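3.2 Material and table settings

The households in the Flovcombe sample were asked to keep a record of how they laid the table for the evening meal. The instruction sheet, drafted by Nolte and Petrenko for the earlier Lesex survey, defines a setting as the set of objects placed on the table for one person before food is served. Objects shared by several diners, such as serving dishes, salt, and water jugs, were recorded on a separate sheet and are treated in Section 5.

A total of 903 settings were retained after cleaning. Records were dropped when the meal was eaten away from a table, when the number of diners was missing, or when the sheet had been filled in the next morning. This last rule removed more records from households with small children than from any other group, and the sample therefore leans toward smaller households. We did not weight for this. Wiegand applied weights to the Lesex data and found that they moved the main estimates very little, but his households were recruited through schools and ours were not.

Each setting was coded on three levels. The first level is the ground, meaning the bare table or whatever covers all of it. The second is the underlay, meaning any mat, tray, or folded cloth that covers part of the ground. The third is the ware, meaning plates, bowls, and cups. The levels are ordered from bottom to top, but a setting need not use all of them. A plate on a bare table has ware and ground only. A tray that carries a plate is coded as underlay; a tray that holds nothing is still coded as underlay, with the value "unoccupied."

The unoccupied value caused most of the disagreement between coders. Kincaid and Soriano coded the same 20 percent of the records independently. Agreement was high for ground and ware and lower for underlay, where one coder tended to treat an unused tray as part of the shared objects. The rule was then rewritten so that position alone decides the matter: if the tray lies next to an underlay that belongs to a diner, it is counted with that diner's setting. Figure 3 shows two underlays side by side, a light green tray with nothing on it and a mat striped in gray and white, with a white plate at the mat. Under the revised rule both are coded to one setting.

Figure 3. Adjacent underlays on a blue-gray ground. Tray, left: unoccupied. Striped mat, right: occupied by a round, wide-rimmed plate, held at its near-right edge.

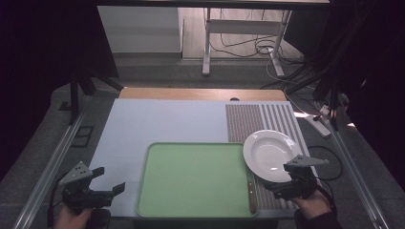
3.3 Coding of pattern and color

Color was coded from the written records with a list of 20 terms. Respondents could give more than one term per object, and many did so for mats and cloths. Where two terms were joined by a hyphen, the second was taken as the main color. Light and dark were kept as separate marks and were not used in the main analysis.

Pattern was coded as plain, striped, checked, or other. Stripes of unequal width on the same object were coded as striped once, without a further division. We considered a finer code that would record the width and direction of the stripes, as Brutow does in its trade catalogs, but the written records rarely gave enough detail to support it.

Contrast between levels was scored from 0 to 5. A score of 0 means that the ware and the level directly beneath it share the same main color, and a score of 5 means that one is white and the other is black or dark brown. Intermediate scores follow the table in Qian's handbook, with one change. Qian treats gray as neutral and assigns it a fixed score against every other color. We scored gray by its light or dark mark when one was given and used the fixed score only when it was not.

Settings with more than one underlay received a contrast score for the occupied underlay only. When both were unoccupied at the time of recording, the score was left blank and the setting was excluded from the models in Section 4, although it was kept in the counts of underlay type.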